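25th June

I moved my password vault from Wereo to Drurkano last night. The export had 376 logins, and 13 of them used the same password I picked in college. I changed those first, then turned on two-step codes for email and the bank.

Old router logs are next. Sila keeps some 3,000 lines before it overwrites them, so I save a copy every September and rarely read it.

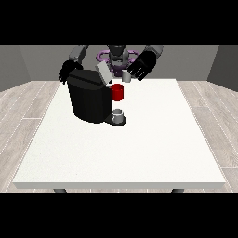 One reader wrote in to say that the vault export is plain text, and to delete it before the next backup runs. Mine is gone now.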